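The brick wall, finally

Jan 25, 2026

I have been promising a post about the brick wall since we moved to Juvthorpe, and with a pot of tea beside me I'm finally sitting down to it. 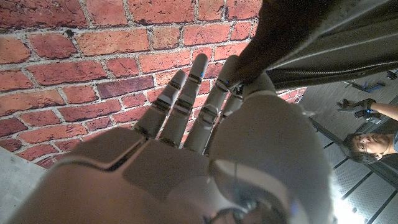
The old bricks, chips and all.

When we first came to see the place, the whole wall was hidden behind plasterboard and a truly awful beige paint. It was my neighbor Grażyna Stępień who told me there was brick under there (she has the same wall on her side), and once I knew that I couldn't leave it alone! It took us 15 evenings in June, a lot of dust sheets and more takeout than I'd like to admit.

I love how no two bricks seem to match. Some are a deep terracotta, some have gone brown, and the mortar between them is thick and pale gray. A friend said I should have the chipped edges fixed, but I like them rough, and I've told her so twice.

We brushed everything down by hand and then put on two coats of a clear matte sealer, with a whole day between them. It still sheds a little grit near the floor. My next job is a shelf, about 6 feet long, if I can work out how to drill into the mortar without making a mess of it. Tips very welcome in the comments, especially if you have old brick too.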